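About Skanton

Skanton tests robot arm software in simulation before it goes onto a customer's line. Awuor Koech started the company after a gripper fault at Seltis stopped work for 4 days.

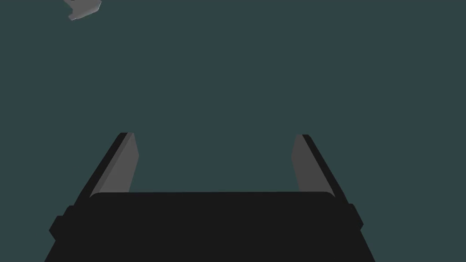
What went wrong

The Seltis gripper reported a closed grip while its fingers were open. The arm moved off with nothing in hand. We rebuilt the fault in our Pudow simulator and ran it 340 times. It came back in 219 runs.

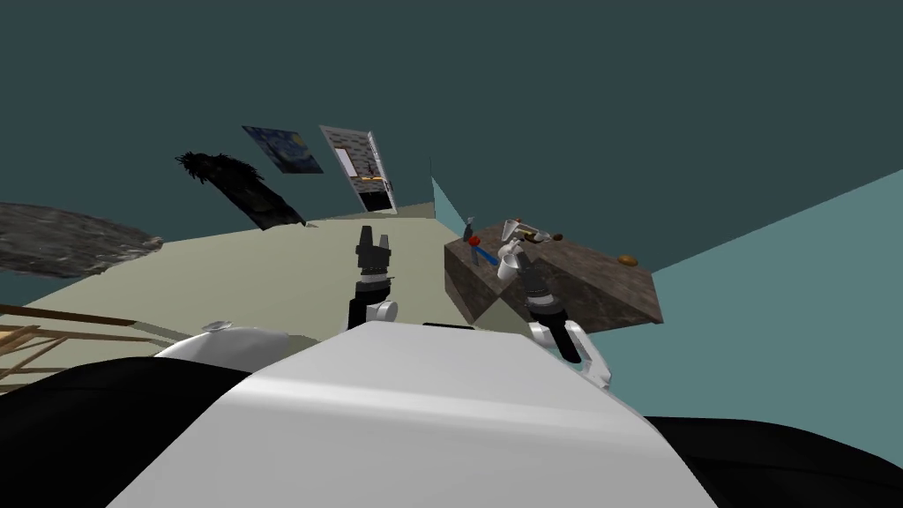

Was anyone hurt?

The cell was fenced and everyone was outside it, so there were no injuries.

Since then we check every grip signal against finger position. 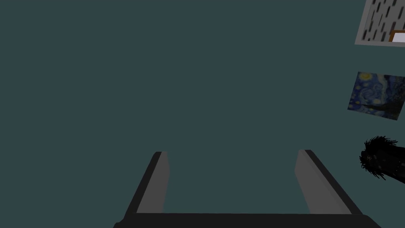
If the two disagree, the arm holds still until a person clears it. We wrote this rule in June, and it is in all our projects.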